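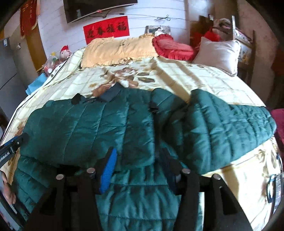 green puffer on the bed, laid out open

How do you fold a puffer so it stays folded??

Putting winter stuff away before July and this jacket is beating me. Quilted, slippery, full of air. I lay it open on the bed, fold the sides in, turn around and its half open again. Needs to fit in an under bed box with 6 other things. Already tried rolling, came undone. Don't want to buy vacuum bags if I can help it. Any tricks?
posted by plemel_attic, 18 May 2025, 344 views

shao_laundry
Zip it first. Thats most of your problem. Open jacket = two halves sliding around on you. Zip to the top, flip it face down, sleeves across the back, one over the other. Then fold the sides in to the width of your box. Now start at the HEM and roll up toward the collar, slow, knees on it if you have to, so the air goes out the neck. If it has a hood, pull the hood over the whole roll like a sock. No hood, use a wide elastic or an old scarf.
Don't roll from the collar down, air gets trapped at the bottom and you get a balloon.

ikomlow7
vacuum bags are fine just buy the bags

Zurnberg Closets
Please don't vacuum down for months, it comes out flat and takes forever to fluff back up. Synthetic fill is even worse in my experience. Loose in a box is better, fold in thirds and put something heavier on top like jeans. Also wash it first, and dry it ALL the way, low heat, couple tennis balls in the dryer. Mine took two cycles and I still found a damp clump by the pocket. And try folding on the floor or a table. A bed is too soft, you push down and the quilt just gives, so the air never leaves the jacket.

plemel_attic

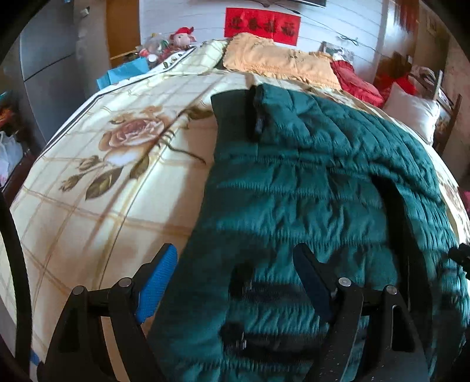 Ok tried the zip thing and the roll, way better, thank you. Used a scarf since the elastic I had snapped. Bed is the only flat spot I have so thats where it's happening, sorry Zurnberg. The padding goes in those puffy rows running across, so I squashed one row at a time going up and that worked better than leaning on the whole thing. Box closes now, barely. Will skip the bags.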